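# Left gripper lets go of light items right after the arm comes back from a protective stop

**lornora_bench**

We run a two-arm cell that moves snacks and small jars from a shelf layout to a serving tray. Both arms are white, mounted over one table, with a gripper on the left one. The gripper controller is an Erklow unit and the task program runs under Plurar.

The fault started in October. The left arm picks an item, carries it to the tray and then, partway down, goes into a protective stop. That part I can live with. When I clear the stop and press resume, the fingers open before the arm moves at all, and whatever was in them falls. Twice it was a glass jar, and one of those broke on the floor.

Numbers from the log: 140 picks, 15 protective stops, and every one of the 15 ended in a drop after resume. Grip force is set to 33 percent. I tried more force and it only crushed the cracker bags.

The placement it most often stops on is the right side of the cream tray, with the small red-lidded jar already standing on the tray.
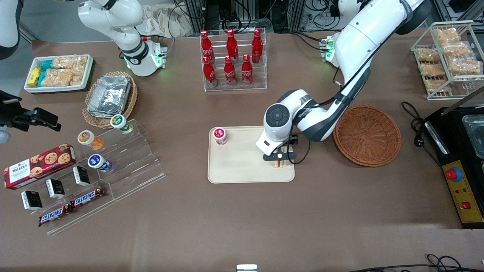

## What I have tried so far

- Swapped the gripper cable. No change.
- Slowed the final approach. Fewer stops, but still a drop after each one.
- Ran the right arm parked and powered, then parked and off. Same result both ways.
- Used the emergency stop in place of waiting for a protective stop. The fingers stay closed until I reset, then open.

Is this the gripper losing power, or is something telling it to open? I would also like to know if I should be running it at all until this is sorted out.

---

**Abelardo Apaza**

Something is telling it to open. If the gripper were losing power, you would expect a change at the moment of the stop, and your emergency stop test shows the fingers holding until the reset. Look at what your program sends on startup and on resume.

On our cell the cause was the init routine. Plurar called it again after every cleared stop, and the first line in it was a homing command for the gripper. Homing means fully open. Check in this order:

1. Open the gripper log and find the resume event. Look for a home or activate command just after it.
2. If there is one, move it out of the shared init routine and into a cold start routine that only runs when you choose it.
3. On resume, read the finger position first. If the fingers are closed on something, skip activation and hold.
4. Test with an empty plastic jar, with the arm low over the tray. Do it several times with a protective stop and several with the emergency stop – they may not take the same path through the code.

As for running it, I would stop using glass until step 4 passes. Keep hands out from under the gripper when you press resume, and don't try to catch the item. You have an arm that is about to move and a gripper doing something you didn't ask for.

The stops themselves are a separate problem. Check the payload setting and the tray height in the program. Ours was taught before we put a mat on the table, so every place move pressed down too far.

---

**jakab_r**

Had the same thing, updated the firmware and it went away. Could be worth a try.

---

**lornora_bench**

It was the homing command. It sat in the init routine, as Abelardo said, and ran on every resume. I moved it and added the position check. 86 picks since then with four protective stops, and the item stayed in the fingers each time. I have not touched the firmware.

The emergency stop path still opens the fingers on reset. It goes through a different script that I haven't found yet, so we are staying with plastic jars for now. I will check the tray height next.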